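Haltberg 1416 Supply Case, Orange
Item 1416 - sold by Nørgaard and Paveo

General
The 1416 is a small lidded case for wrapped supplies: dressings, pads, wipes, short tools and other light items that are kept together and checked at intervals. It is supplied empty. Base and lid are the same orange, and the corners are rounded. The lid opens to the side and rests with its inner face up, so the raised rim keeps small items from rolling off while the base is being filled. The recessed panel in the lid takes flat items or a folded contents card.

Soft plastic packages conform to the corners and can be placed directly in the base with no divider. Items with points or hard edges should go in last, on top of the soft goods.
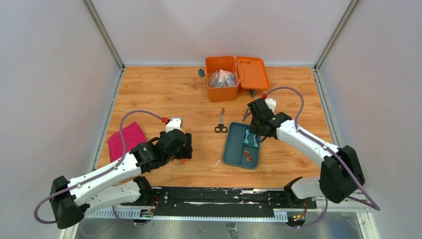
Specifications
Item number: 1416
Color: orange, base and lid
Inside length of base: 200 mm
Divider: none fitted; available separately
Contents: none supplied
Warranty: 4 years on base and lid
Carton quantity: 50

The warranty covers cracking and warping in normal indoor use. It does not cover damage from solvents or from storage next to a heater.

Laying out the contents
Before a first fill, and again at each check, empty the case onto a clear stretch of table and separate the items. Wrapped goods are inspected one at a time. A package with a split seam or an unreadable label is set aside and replaced.

The working set usually mixes sizes. A set might include pads in clear bags, a printed packet or two, a narrow box, a small round container and more than one pair of scissors. Scissors with different handle colors are easier to assign to different tasks: on the table below, one pair has black handles and the other orange. A shallow tray is useful for anything that has been checked and is waiting to go back in. Cloths are folded last and kept out of the case unless they are part of the set.

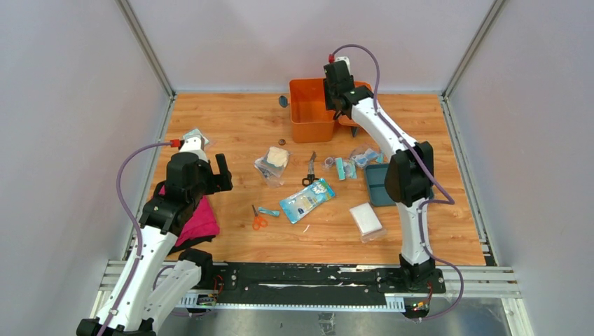

Filling order
1. Flat bags and pads go against the floor of the base.
2. Boxes stand along one side, with the printed face toward the opening.
3. Round containers fill the remaining gaps.
4. Scissors go on top, closed, with the handles all facing the same way.
5. Close the lid by hand. If it does not sit level, take out the top layer and repack - do not press it down.

Cleaning
Wipe base and lid with a damp cloth and mild soap, then leave open until dry. Abrasive pads dull the surface. The case is not intended for the dishwasher.

Accessories
Divider, single, for 1416
Contents card, blank
Replacement lid, orange
Wall bracket, Hadthorpe pattern (screws not included)

The Hadthorpe bracket holds the case upright. Where it is used, boxes should be packed tightly enough that they do not shift when the case is lifted off.

Ordering
Single cases ship from stock. Full cartons are sent on the next March or later delivery run, as quoted at the time of order. Carton orders: Khải Kiều. Spare lids and warranty returns: Gunnlaugur Østergaard. Quote the item number in both cases.

Page revised Mon 27 April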